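De: Moushumi Sikder
Para: lista Serura (robótica caseira e oficinas partilhadas)
Assunto: Re: [Serura] garra a largar peças moles cedo demais

Olá a todos!

Wouter De Graaf escreveu:
> Moushumi, em julho disseste que ias trocar os dedos rígidos por
> qualquer coisa mais macia. Chegaste a fazer isso? Tenho o mesmo
> problema com peluches: ou esmago ou deixo cair. E como é que
> estás a fechar a garra, por posição ou por corrente?

Desculpa a demora, Wouter, a oficina andou numa confusão e só agora consegui sentar-me a escrever. Não troquei os dedos. Continuo com os dois pretos de origem e passei antes uma data de noites a mexer no fecho, que era onde estava a asneira (minha, claro). A tarefa é a de sempre: pegar no morango de peluche e pô-lo na taça de madeira, dentro do tabuleiro de acrílico.

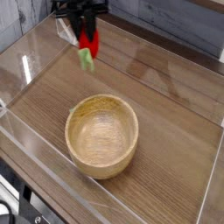 Fecha-se por posição ou por corrente? Por corrente, com um limite de posição por segurança: a garra avança até o motor chegar ao valor que lhe dei e fica ali a segurar.

No meu controlador, o Skarnier, esse valor está agora em 176. Comecei com 105, que não dava para nada, e numa noite de impaciência subi logo para 595 e o desgraçado do morango ficou espalmado. Atenção que estes números são unidades internas do Skarnier, não são miliamperes, por isso não os copiem para outra placa sem mais nem menos!

A outra coisa que mudou muito foi a espera. Eu mandava o braço subir mal a garra dizia que tinha fechado, e o tecido ainda estava a ceder. Meti 900 milissegundos de pausa entre fechar e levantar. Parece uma eternidade quando se está a olhar, mas passei a dormir melhor. Também baixei a velocidade do pulso quando leva carga, porque o peluche é comprido que chegue para balançar se o movimento começa de repente.

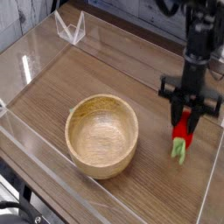
Malsha Chowdhury acha que a pausa fixa é um remendo e que eu devia ler a corrente a cada ciclo e só subir quando ela estabilizasse, que assim servia para o morango e para qualquer outra coisa que eu lá pusesse. Tem razão, e já me mandou um bocado de código para isso, mas ainda não o experimentei porque o meu ciclo de leitura é lento e irregular (culpa do adaptador USB, desconfio eu).

O que continua por resolver é a aproximação. Se o morango fica de lado, com as folhas viradas para a frente da mesa, tenho de decidir se o agarro pelo corpo ou pela ponta verde. O corpo é mais gordo e perdoa erros de pontaria, mas pela outra ponta a largada fica mais limpa. Por agora escolho à mão, num ficheiro de configuração, uma vergonha. 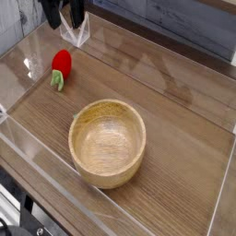

Queria ainda que o programa escolhesse sozinho a rotação do pulso a partir da imagem da câmara, e aí esbarro nos reflexos do acrílico. Uma mancha de luz na parede do tabuleiro chega para me baralhar o contorno. Já pensei em lixar o acrílico por dentro para ficar baço, mas depois não há volta a dar. Alguém já usou película mate nisto? O Imtiaz Barua falou numa no outro tópico e fiquei sem perceber se descola com o calor.

Wouter, se quiseres o ficheiro com os meus parâmetros, diz e mando-te em privado, que está cheio de comentários mal-educados e não o vou pôr no repositório assim.

Abraço,
Moushumi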